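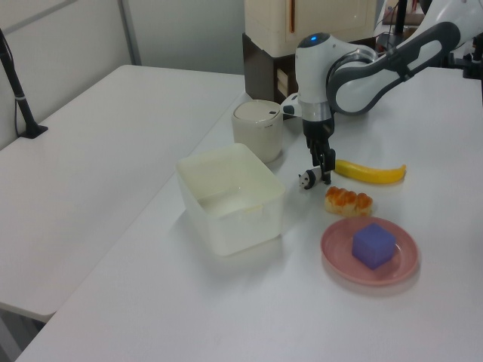 On Thursday, November 4, 2021, Thilini Matubbar wrote:

> Does anyone still have the old route for the Wollbridge to Mudby walk?
> My knees won't forgive me for the quarry steps again, and I'd love to
> bring my aunt along this time. She's fine on the flat but slow on hills.

Hi Thilini, and hello everyone,

How lovely to hear your aunt might join us! I dug through the drawer last night and found the notes Lanying Ding typed up for us years ago, and yes, the old route skips the quarry altogether. You leave Wollbridge by the lane behind the bakery, follow the creek to the second footbridge, and stay on the left bank all the way to the Filali gate. It's longer than the quarry way, but there's hardly a climb in it until the last paddock before Mudby, and even that one has a bench halfway up.

The quarry steps, for anyone wondering, number 108. I counted them in August, mostly out of spite.

One thing to check — the creek path was muddy near the gate last time Wenjie Lü went through, so bring your older boots. I'm happy to walk at the back with your aunt and a thermos, as I dawdle anyway and like looking at the neighbours' gardens.

Seven of us are coming so far. If anybody wants a lift home from Mudby, Qiuyue Ren has room for three, but do write to her directly and not to the whole list.

Warmly,
Yuzhen Wan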